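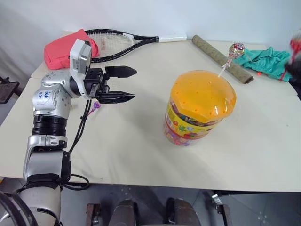 Flunen Flavum 200 Portable PA Speaker

Home / Live Sound / Battery Speakers / Flunen

In stock at the Amin store. Also in our hire fleet.

Flunen calls the Flavum "a concert hall you can carry." It's a plastic box with a woofer, a small horn and a battery. We sell it anyway, and we've sold a fair number of them to duos, church singers, quiz hosts and one brass group who really should have bought something bigger. What follows is our own write-up. The maker's text is on the maker's site if you want the adjectives.

What you get

Flunen Flavum 200 speaker
Mains lead
Padded slip cover (thin)
Strap
Bag of small parts: spare rubber feet, spare knobs, pole screw
Printed guide in tiny type

How loud is it?

The 200 in the name stands for 200 watts. The guide says this is a peak figure, in a footnote, on the last page. Flunen doesn't print a continuous figure anywhere that we can find, and when we asked for one we were sent the brochure again. So forget the number and think about the room. For a singer and a guitar in a cafe with people half listening, it's fine. With a drummer playing properly it runs out of puff, and the limiter starts squashing the vocal in a way you'll hear before the audience does.

The brochure says it will cover a crowd of 100. A seated crowd, indoors, being polite? We'd go along with that. Outdoors, or at a wedding after the meal, no. Rent a pair of something larger and save yourself the bad night.

Battery

Claimed life is 4 hours. We've come close to that with speech and quiet background music. Turn it up to where a band would want it and you should plan on a good deal less. The battery meter is one light that goes from green to red with no stop in between, and we don't trust it. Plug it in if there's an outlet. It does run while charging, which some of the cheaper Plavov speakers won't.

The battery can be swapped, but only with the official pack, and the official pack costs more than it should. We don't always have it on the shelf. Call first.

Inputs

There are two combo inputs with a gain and a tone knob each. Input 2 has the guitar switch, and Input 1 doesn't, so if both of you play acoustic guitar, one of you needs a DI box or a small mixer. There is no phantom power on either, whatever the older web listings say. We have had several returns over this, so please read that line again if you own a condenser mic.

Bluetooth works. The delay is small enough for backing tracks and big enough to be annoying if you're watching a video. The "Studio" reverb is the only one we'd use, and even that wants to be kept low. "Arena" sounds like a parking garage.

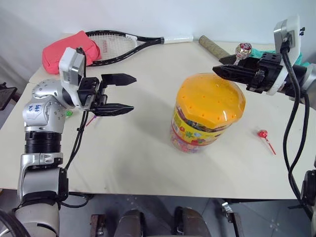 The build of the Flavum is better than the brochure deserves. The grille is proper metal, the handle doesn't creak, and the cabinet takes knocks without cracking. Our gripe is the small stuff. The feet are only pushed in and work their way out in the back of a car, and the spares come in a paper bag that splits the first time you open it. Move them straight into a small clear tub, so you can see what's in there without tipping it out backstage. The knobs pull off too, if you catch them on the slip cover. A dab of glue on the feet is the usual fix, though Flunen would like you to know that it doesn't approve.

Sound

Voices come across clearly, a little hard in the upper middle. Turn the tone knob back from center and it calms down. Acoustic guitar is good. Keyboards are all right as long as you keep your left hand modest. For bass guitar, buy something else. "Deep, chest-moving lows" is a direct quote from the carton and we can't explain it.

Flavum or the Plavov?

The nearest Plavov model is cheaper, heavier and uglier, and it goes slightly louder before it complains. If the speaker is going to sit in a hall and stay there, we'd take the Plavov. If you carry your own gear up stairs, take the Flavum. Neither one is the "industry standard" that both boxes say it is.

Hiring one

Try before you spend the money. The Flavum goes out by the day or for the weekend, and the hire fee comes off the price if you buy within the month. Weekend hires are due back Sunday by closing time. Bring your own microphone if you have one you like; ours have led hard lives.

Warranty

The warranty is 2 years on the speaker. The battery is listed as a "consumable" and gets a lot less, so keep your receipt and charge it between gigs even when you aren't using it. Water damage isn't covered, and that includes the light rain shown falling on it in the maker's own video.

Related items: speaker pole, official battery pack, DI box, thicker padded cover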